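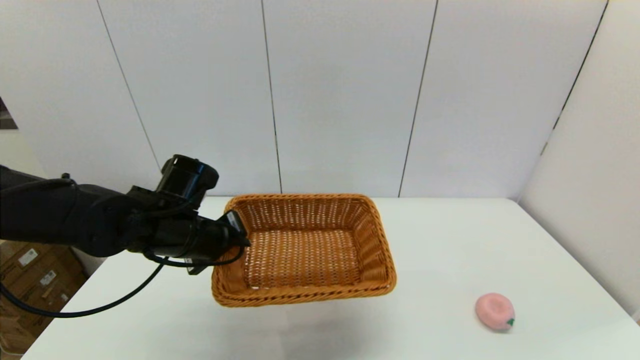 Girish Kandpal

Basket weaving

Basket weaving is the process of interlacing strands of flexible material to form a container or other three-dimensional object. The strands may be split wood, willow rods, cane, grass, palm leaf, bamboo, paper cord or extruded plastic. Unlike cloth weaving, most basket weaving needs no loom. The stiffness of the material holds the work in shape, and the maker controls the form by hand or over a mold.

Terminology

The passive elements that form the skeleton of a basket are called stakes (in willow work) or spokes (in cane work). The active elements passed in front of and behind them are weavers. A single turn of a weaver around the whole basket is a round. Upsett is the group of rounds worked immediately after the stakes are bent upward from the base, and it fixes the angle of the sides. The finished upper edge is the border if it is formed from the ends of the stakes, and the rim if it is a separate hoop lashed or folded over the wall.

Techniques

Coiled baskets are built from a continuous bundle of grass or rush, stitched to the previous row with a binding strand. The technique is closely related to sewing and requires an awl or needle.

Plaited baskets use flat strips of similar width for both sets of elements, crossed at right angles or on the diagonal. Checker weave (over one, under one) is the simplest form. Twill weave passes over two or more elements at a time, with each row offset from the last.

Twined baskets use two or more weavers that are twisted around each other between stakes. With three or more weavers the technique is called waling, and it is used where extra strength is wanted, as in the upsett and just below the border.

Wicker baskets combine round, stiff stakes with thinner round weavers. The plain over-and-under stroke is called randing. Since randing with a single continuous weaver requires an odd number of stakes, makers working with an even number either add a stake or use two weavers in alternation, a method known as chasing.

Materials and preparation

Willow is cut in winter, when the leaves have dropped. Brown willow is dried with the bark on. Buff willow is boiled before stripping, which lets tannin from the bark stain the rod. White willow is stripped in spring after the sap has risen. Dried rods must be soaked before use, and the time depends on thickness and whether the bark is present.

Rattan cane is the core or outer bark of climbing palms native mainly to Southeast Asia. The core, sold as reed or center cane, is porous and takes dye well. The outer bark is harder and is mostly used for chair seats and for lashing.

Synthetic rattan is extruded, commonly from polyethylene, in round, half-round or flat profiles. It needs no soaking, does not swell and can be wiped clean. Uniform strand width makes it suitable for repeat production. It is often woven over a wire or tubular frame, as the strand alone may lack the stiffness of natural cane.

Shape and proportion

Round and oval bases are started from crossed sticks or spokes that are opened out evenly. Rectangular bases are usually worked flat, with parallel sticks held in a screw block, and the side stakes are inserted afterward. Sloped sides allow empty baskets to nest and make a mold easier to withdraw. Vertical sides hold more for a given base but stack poorly unless a lid is fitted.

The Bulum pattern sheets, compiled by Shanti Dwivedi for workshop teaching, give a rectangular tray with a perimeter of 118 centimeters at the rim, a wall of 90 millimeters and 42 side stakes. The four corner stakes are thicker than the rest. Weaving tension is checked at each corner, where a tight round will pull the wall inward.

Faults and repair

Common faults include uneven stake spacing, a twisted wall caused by pulling the weaver in one direction, and gaps left when damp material shrinks on drying. A broken weaver is replaced by cutting it back to rest behind a stake and laying in a new length. Broken stakes are repaired by sliding a pointed replacement into the weave beside the old one.

See also

Caning
Coiling
Splint basket
Twining
Willow cultivation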